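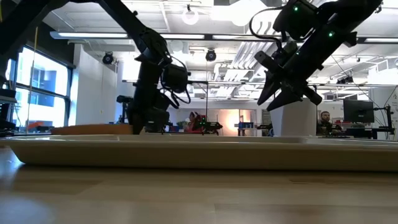
Arellano Library Services – Adult Reading and Writing Team

Progress report to the Watar Fund, covering the second grant period up to the end of August

We have had a very good few months, and it is a pleasure to write this one up. The grant pays for evening classes for adults who want to read and write better, at the main library in Arellano and at the Sendidville branch. Both sites are now running, and both have people on the waiting list.

Numbers first. Since the start of the grant, 347 adults have come to at least one class. Our target for the full year was 60 people finishing a complete course, and we passed that in August with a whole term still to go! Sendidville took longer to get moving. The first two evenings there were very quiet, so we moved the start from 5:30 to 7:00, which lets people get home from the packing plants and eat first. The room has been full ever since.

What learners are reading

We used to begin everyone on the same workbook. This period we let each group pick its own material after the third week, and the difference in attendance is easy to see. One group chose rental agreements and worked through them clause by clause for a month. Another wanted short mysteries. The Sendidville parents' group asked for the notes that schools send home, and several of them are now writing replies themselves – first in pencil, then on their phones.

The book collection has grown too. We bought 2,000 books with the materials money, most of them short novels and true stories written for adults at an easy level. They go out fast. The driving handbook and anything to do with cooking are almost never on the shelf.

Tutors

We trained 20 new tutors over two rounds. The second round was better than the first, mainly because we cut the slides and had new tutors sit in on a real class before they planned one. Four have since stepped back because of work hours, and we have places for them if they want to return. Spelling is still the subject tutors feel least sure about, and we would like to run an extra evening on it next term.

Keeping records

We moved attendance and learner goals into Celtix at the start of the period. Setup took three weeks longer than planned, and the old paper sheets from Sendidville still have to be typed in. The monthly reports are already saving us a lot of time, and tutors like being able to see what a learner worked on last.

Money

Spending is close to plan. Books came in a little under, and child care during the 7:00 classes went over. With your approval we would move the book savings across to cover child care through the winter, as it makes a real difference to who can come.

Next term

A second parents' group opens in Sendidville, and Arellano gets a morning class for night-shift workers. We are also putting together a small booklet of learners' own writing. Eleven pieces are in so far, including a wonderful long one about learning to fish, and we will mail copies to the Fund as soon as it is printed.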